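Burkunent: talks, readings and author visits, gathered up

A dataset of public appearances by writers, artists and odd-project people
Version 3

Burkunent is a listing of live events where somebody stands up and talks about a thing they made. Book tours, library evenings, campus lectures, zine fairs with a speaker slot, community art projects doing the rounds. It started as Arturo Longo's personal list of readings he wanted to get to in Messina and it grew, and grew, and now it has 1484 events in it and a small group of people who send corrections at strange hours. We love it. We hope you will find something good to do with it.

Last updated: August 24, 2024

What's in the box

events.csv is the main table. One row per event. If a speaker gave the same talk in four towns, that is four rows, tied together by a tour_id.

speakers.csv has one row per person or group. Pen names are kept as pen names. If a speaker has asked to appear under one name only, we have never tried to link it to another, and please don't use the data to try.

venues.csv covers bookshops, halls, lecture theatres, cafes, one ferry. The ferry is real and the reading on it was lovely.

notes.txt is free text from contributors: who opened, whether there was a queue, whether the signing went on longer than the talk. Patchy, opinionated, and my favourite file by miles.

Columns in events.csv

event_id: a plain number, never reused, even when a row is removed
title: as printed on the poster or listing, spelling mistakes and all
speaker_id: matches speakers.csv
venue_id: matches venues.csv
tour_id: blank for one-offs
start_local: local start time as advertised, which for bookshop events should be taken with a pinch of salt
price_low and price_high: in the currency of the place. Free events are 0. Blank means we don't know, so please don't treat blank as free!
ticket_route: door, venue, agency or none
signing: yes, no or unknown
audience_part: yes if the public were asked to make, write, draw or send something in
source: where the listing came from
checked_by: initials of the person who confirmed it

A quick word on audience_part, because people ask about it more than anything else. Lots of the events we care about are built on contributions from strangers: letters, secrets, recipes, small drawings, recorded voices. The column says yes if the public had a hand in the work or were invited to add to it on the night. It doesn't say what they added. Contributions themselves are not in the dataset and never will be. They belong to the people who made them, and many were given on the understanding that they would stay anonymous.

The drawings can be tiny, by the way. A few strokes of a pen is plenty, and we mark those events exactly as we mark the ones where people turn up with a whole sketchbook.

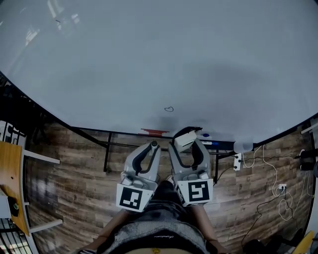
A small heart in thin black marker on a white tabletop.

How it was gathered

Contributors read local listings, posters, newsletters and venue calendars, and type the details into a form. There is no scraping. Gualtiero Pace looks after the form and has strong feelings about time zones, which is why start_local is so tidy these days. Every row is checked by a second person against a second source where one exists. Where it doesn't, source ends in a star.

Dimeo, the listings paper, let us copy from its back issues, and that's where most of the older rows come from. The Esenholm arts calendar gave us permission to include its talks programme too — a huge help, as Esenholm gets a surprising number of authors for a town of its size.

Each contributor can add up to 100 rows per release. This was brought in after version 1, when one very keen person entered an entire festival and the whole dataset tilted towards crime fiction.

What it's good for

Following how a tour moves from small rooms to big ones. This is where the data shines. You can watch a project begin in bookshops with free entry, come back at a university hall with paid seats, and then turn up at a bookshop again, free, as if nothing had happened.

Comparing ticket prices for the same speaker in different places. Handy for anyone who programmes events and wants to know what's normal.

Teaching. The tables are small enough to open in a spreadsheet and messy enough to be interesting. If you use it with a class, start with the joins between tours and venues, then let people loose on notes.txt.

Planning your own year of going to things. Arturo still does this every January and it is a perfectly good use.

What it's not good for

Attendance. We have no head counts. Venue capacity is given in venues.csv where it was published (the largest holds 3000), and that tells you how many people could have come, nothing more.

Fair coverage of anywhere. Messina and Esenholm are thick with rows and plenty of big cities have hardly any. Please don't rank towns by how lively they are with this. Someone did and we had letters.

Cancelled events. We only started recording these properly in version 2, so earlier gaps mean very little.

Known problems

Booking fees are sometimes inside price_high and sometimes not. We've fixed what we could from old tickets people had kept in drawers.

Two venues changed name and address at the same time and may really be one venue. They're flagged in venues.csv with "query" and if you know the answer, do write.

Accented letters went wrong in an early export. They are fine in version 3, but if you have an older copy lying about, bin it and download again.

Talks in more than one language are listed under the language of the poster.

Changes in version 3

Added tour_id, finally
Split the old price column into low and high
Merged duplicate speakers, including the poet who was in there under five spellings
Moved contributor comments out of events.csv and into notes.txt
Removed rows for private school visits, which should never have gone in

Using and sharing

You may use, copy, change and share the tables for any purpose, as long as you name Burkunent and say which version you used. The same goes for notes.txt, except that quotations should be credited to "a Burkunent contributor" and left unnamed. If a speaker or venue asks us to take something out, we take it out in the next release, and we'd ask you to update your copy when that happens.

How to join in

Been to a reading? Seen a poster in a launderette? Send it! One event is welcome, and so is a single correction to a start time. New contributors get their first few rows checked by Gualtiero, who is kind about it and usually replies with a question about where the venue really is. We're especially short of lunchtime talks, events in village halls, and anything where the speaker brought a box of other people's post along and read it aloud.

Questions about the tables go to Arturo, questions about the form to Gualtiero, and if you don't know which, pick either and they'll pass it across.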